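## Delbridge gripper kit now on hire

Delbridge has added a two-finger gripper kit to its hire list, with padded fingers and a small wrist camera. It's meant for work in ordinary rooms, among side tables, phones and remote controls.
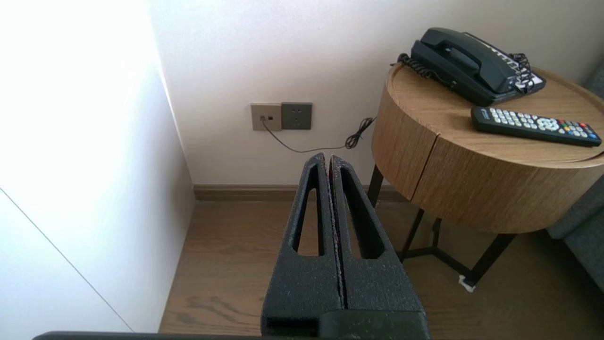

How long does a set of finger pads last?

Delbridge quotes 3,000 grips before a change. Spare pads come in packs of 2, and swapping them takes one hex key.

Hire is £200 a week, with a further £80 for the carry case and mounting plate. Sajib Kodikara handles bookings and will check that your arm's wrist flange fits – older Bonwood arms need an adaptor, which has to be ordered separately. The Krajčí fitting is included. Setup notes are on Skiltudeo under the kit's name. Kits booked for December go out from the Delbridge counter before noon.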